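# Table rules for a kitchen arm

Tips from the Workico bench, Treltthorpe. Last changed in May.

These are the house rules we use when an arm works at a dining table or kitchen worktop. They apply to simulated runs as well as real ones. If a layout breaks a rule on screen, fix it there before anything gets plugged in.

## Before you switch on

- Clear glasses, knives and anything with a trailing lead.
- Push the chairs in, or take them out of the room if you have the space.
- Find the stop button and press it once. Release it and check that the arm stays put until you restart it.
- Measure the reach with the arm fully stretched and add 200 mm. Children and pets stay outside that line for the whole job.
- Wipe the fingertips with a damp cloth and dry them. Grease on the pads is the usual cause of dropped items.

## Carrying over plants and dishes

Houseplants cause more trouble than crockery. Leaves bend, so a light touch may not trip the force limit, and a long leaf can get folded into the fingers along with whatever is being picked up. Measure the height of a plant from the table to its tallest leaf tip. The rim of the pot is no use for this.

Our rule is 7 cm of clear air between the lowest part of the load and the highest thing beneath it. If you can't get that, go round.

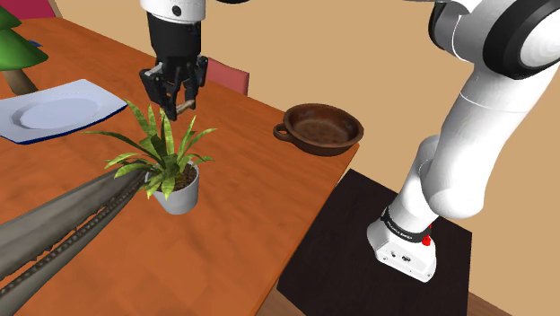

*Small load held at the fingertips, directly over the plant. Under these rules the path should go round the leaves.*

Small round pieces should be gripped across the middle with the fingers level. Keep the speed down until the piece is over its target. A short cylinder will roll if it is set down on bare wood, so give it a dish or a folded cloth to land on.

Don't carry anything over a plate of food, even with the clearance. Crumbs and dust come off the pads.

## Setting down in a bowl

1. Stop the arm above the centre of the bowl and let it settle.
2. Lower until the load is just below the rim.
3. Open the fingers only as far as you need. Opening them fully can catch the side.
4. Lift straight up before moving sideways.

Shallow bowls are easier than deep ones. Put the bowl where the arm can get to it without crossing the plant, and keep handles turned away from the path.
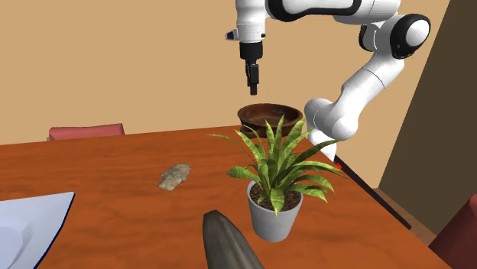 Always finish with the fingers empty and closed up. An arm that parks with something in its grip will let go of it sooner or later, and some models open on power loss. Check yours in the handbook. On the Drosus sheet we keep by the bench it is item 406, under "rest position", and it took us a while to find.

## Aftercare

Turn the power off at the wall before wiping down the arm. Use a cloth wrung out well and keep water away from the joints and ports. No spray cleaners.

Write down every stop, including the ones you caused yourself by leaning over the table. Our log has 2,706 entries and we still use the old ones when a layout changes. Note what was on the table, what was being carried and which way the arm was going.

Spare finger pads come from Dimitriou in pairs. Change both at once, then run the empty path twice at low speed before giving it a load.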